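Gellia project, progress report for August
Prepared for the Rokison program office by the manipulation team, Skellside site

1. Summary

In this period we planned to finish the phone-into-bin task and to start the next one. We did not finish. One of the two hand-held grippers developed a fault in its cable connection, and we stopped recording while we looked for the reason. We lost 2 working days. The fault is now understood and a temporary repair is in place, but we do not consider the matter closed, and we ask for a decision in section 5.

2. What happened

During a morning session the operator noticed that the opening value of the right gripper stayed the same on the monitor while the jaws were moving. The value came back after some seconds. The operator reported it and continued, as our procedure allowed at that time. In the afternoon it happened again, and this time the value did not come back. The session lead stopped the work at 15:20.

We then checked all recordings made since the last calibration. In 71 of them the gripper value is frozen for at least a part of the motion. The video in these recordings is good, so the problem cannot be found by watching them. Our automatic check looked only for missing data, and a frozen value is not missing. This is a weakness on our side and we should have found it earlier.
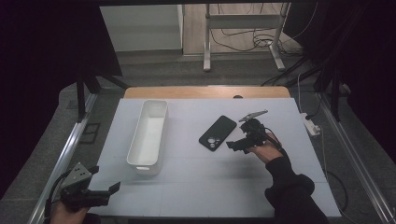

Phone and bin task at the Skellside table, operator with both hand-held grippers.

3. Cause

The cable of the right gripper runs along the sleeve of the operator. When the wrist is turned far to reach the phone from the side, the cable is pulled at the point where it enters the housing. After many repetitions one conductor was partly broken inside the insulation. From outside the cable looked normal. We could reproduce the fault on the bench by bending the cable by hand close to the connector.

The left gripper has the same type of cable. We tested it in the same way and found no fault, but in this task the left hand turns much less, so the result does not tell us a lot about its lifetime.

Nobody was hurt. The cable carries low voltage only. We did record it as a safety matter also, for the following reason: if the same type of gripper is later mounted on the arm, a frozen value would mean that the controller believes the jaws are open when they are closed. The arm could then move away while still holding an object.

4. Actions taken

The damaged cable was replaced with a new one, and a clamp was added so that the pull goes to the housing and the connector stays free. The cable is now fixed to the sleeve in 2 places, with a loose loop at the wrist.

The automatic check now gives a warning if the gripper value does not change during a time when the video shows motion. We ran it on the older recordings of this task and it found the same files that we had found by hand, and no others.

The affected recordings were moved to a separate folder and are not counted in our delivery. We repeated 48 of them before the end of the period. The remaining ones are planned for the first week of the next period.

The procedure is also changed. The operator must now stop at the first frozen value and is not allowed to continue the session.

5. Open points and request

The supplier, Wibisono, has confirmed that a more flexible cable exists for this gripper. It needs a different connector, so both housings must be opened and calibrated again. We would like to do this for both grippers before the next task begins. The cost can be covered from the maintenance line, but the change will delay the start of that task, and for this we need your agreement.

Until then we inspect both cables at the start of each session and write the result in the session log.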